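Calitura Fiber Forum > Natural Dyeing > Reds and Oranges

Print this thread | E-mail this thread

Last updated: March

Madder keeps going brown on me, help!

woadtoad66
Third batch of madder this month and I've got brick, brown and something close to gravy. I'm using the ground root from Nenlow, alum mordant, cotton muslin, and I bring it up to a simmer because that's what my old library book says. I want that glowing rusty orange so badly! What am I doing wrong?

pennyroyal_knits
Oh, you're so close, don't give up! Your bath is too hot. Madder has browns hiding in it and they come out when you cook it. Keep it at 60 Celsius and be patient. I leave mine overnight with the lid on and go to bed, and the morning is like opening a present.

slowvat
Temperature gets blamed for everything. I've simmered madder plenty of times and gotten lovely warm oranges. What's your water like? Mine is hard as nails and the color loves it. Soft water gives me sad salmon every time, hot or cool. Try a pinch of chalk before you throw out the thermometer.

pennyroyal_knits
I'd never tell anybody to skip the chalk, but simmered on cotton? Wool maybe. My cotton goes muddy past 66 and I have the dish towels to prove it.

slowvat
Wool and cotton both, thank you very much. We may just have different roots. The Nenlow stuff is ground so fine that everything comes out of it at once. Try chopped root from Wundetti and tell me it isn't a different plant.

woadtoad66
Ha, okay! I have soft water AND I've been simmering, so I've been doing it wrong for both of you. Does scouring matter much? I gave the muslin a quick wash and called it good.

hemlockhill
Scouring matters more than anything said so far. Soda ash, big pot, a good long boil. The water will turn the color of tea and you'll be horrified and delighted. Cotton is full of waxes and the dye just sits on top of them. Brown patches where the dye grabbed, pale ones where it didn't... sound familiar?

woadtoad66
VERY familiar. Okay, scouring tonight.

marigold_mess
Jumping in with a different opinion: I love a madder brown! But if it's orange you're after, weld first, then madder over it. I use 50 percent weight of fabric in madder and a light hand with the weld, and the result is so warm you want to eat it. I save every scrap, frayed bits and all, and they go in my swatch tin with a tag. 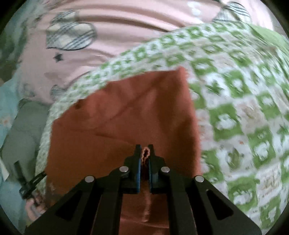 Rust orange, with a fuzzy, frayed edge.

pennyroyal_knits
Ooh, that's the shade! I can never get the weld light enough, mine always drifts toward mustard.

slowvat
Pretty, but overdyeing feels like dodging the question. Madder can do orange on its own.

marigold_mess
Sure it can, and a cake can be plain. I like frosting.

woadtoad66
Back with news! Scoured it, added chalk, held it at 60 and left it 96 hours because I got busy with work. It's ORANGE! A bit redder than I pictured but so bright, and no patches at all. I'm trying the weld next, and I've ordered chopped root too. Has anyone used the Fontes alum or should I stick with what I have?

hemlockhill
Hooray!! Alum is alum, use up what you've got. And save that bath, there's a gorgeous peach left in it.

Contact | Copyright Calitura Fiber Forum | Back to top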